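Trarklow travel case, medium – review after nine months

Shares 294 | Comments 9

Quick one because I'm packing again tonight and people keep asking in the comments under the old post. Yes I still have it. Yes I still use it. No it's not perfect.

Background for anyone new. I run a small singing and voice class out of other people's rooms. Church halls, a library basement, one dance studio with a terrible echo. So everything I own for work has to go in and out of a car 2 times a day and it's all small stuff. Mics, clips, spare batteries, throat spray, little bottles, a metronome, cables that breed. I'd been using freezer bags. Freezer bags are fine until they split, and they split in November in a parking lot in the rain, so I went shopping.

I looked at three cases. The Bola, the Softić and the Trarklow. Bought the Trarklow first, then the other two later out of stubbornness, returned one of them. More on that below.

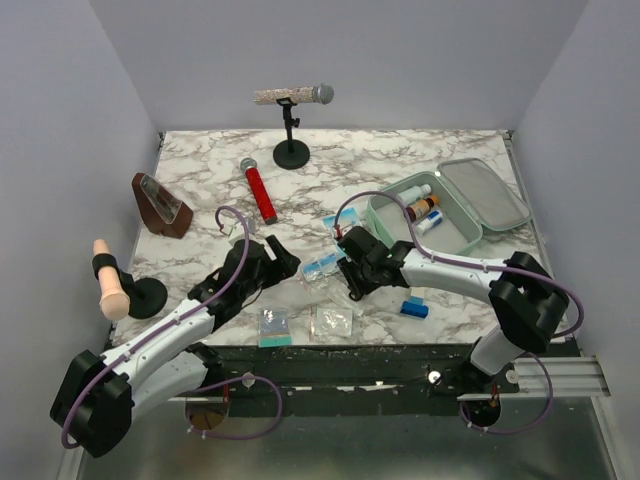 What I wanted was pretty basic. A box shape, not a pouch. Pouches fall over and then everything slides to one end and you're digging. A zipper that goes around far enough that the lid lays back flat. Something I can wipe. And small enough to fit in the tote with my music folders, which is where most "organizer" bags fail, they're built for somebody with a suitcase.

Trarklow does the first three. The fourth, barely. If the folders are full I have to put it in sideways and then the pull tab catches on the tote strap. Annoying, not a dealbreaker.

Zipper. Good. Two pulls, metal, run smooth. Had one snag in nine months and that was my own fault, a plastic bag corner got in the teeth. Worked it out with a bit of candle wax and it's been OK since. The Softić zipper on the other hand was stiff from day one and the stitching at the corner started to lift by week six. I emailed, they sent a new one, same thing. That's the one I returned.

Inside. There's one removable divider and a mesh pocket in the lid. The divider is held with that scratchy fastener tape and it does hold, but it grabs at anything knitted, so don't put a foam mic cover or a wool anything next to it. Ask me how I know. I lost a decent windscreen that way. The mesh pocket is deep enough for batteries and a few picks, too loose for coins or earplugs, they work down behind the lining seam and you find them months later.

Padding. Medium I guess? I've dropped it down the library stairs with two mics inside and both were fine. I would not check it on a plane. I would not stand on it. For the back seat of a car it's plenty.

Cleaning. Damp cloth and a drop of dish soap. The inside lining is pale, bad choice, mine has a tea colored mark that is never leaving. Outside still looks decent. Don't put it in the washing machine, somebody in the comments did and the stiff panel in the lid went wavy. The tag says hand wash only but the tag is tiny and sewn in under the divider where no one is ever going to look.

Smell. It had one. Kind of a new shower curtain smell, strong for the first week. Left it open on the porch over a few nights and it went away. If you're using it for makeup or anything that goes near your mouth, air it out first.

Size thing. They sell small, medium and large and the small is useless for me, it holds one mic and a lip balm. The large is just a lunch box. Medium is the one. Wish they'd do a long skinny version for stands and clips. I wrote and suggested it, got a nice form letter.
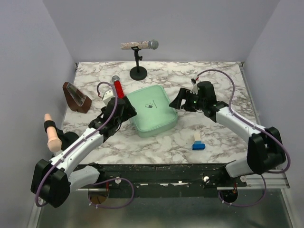 Bola compared

The Bola is the one people write to me about so here goes. It's cheaper and lighter and honestly for makeup only I'd probaly buy the Bola. The lid opens all the way, there are elastic loops for brushes, and it dries fast. But it has no stiffness. Fill it halfway and the sides fold in. With bottles in it that's OK, they hold it up. With cables and mics it turns into a sack.

I keep mine in the bathroom now. It does that job well – never leaks, never complains.

Where to buy

I got the Trarklow from Postuvska, the online shop, not the market stall with the same name. Shipping was slow but they answer emails. They claim 200 colors and patterns across the whole bag range, which I believe because the page takes forever to load. Plain colors go out of stock first. If you see the one you want just get it, they don't do a waiting list. Returns are free in the first month and you need the orignal bag it came in, so keep that.

Would I buy it again

Yes, medium, darker lining if they ever make one. Four out of five. Lost a point for the divider tape and the hidden wash tag – the windscreen was not cheap.

OK have to go, the hall opens at 7 and I still haven't found my good batteries. Check behind the lining seam, I know.

Share this | 9 comments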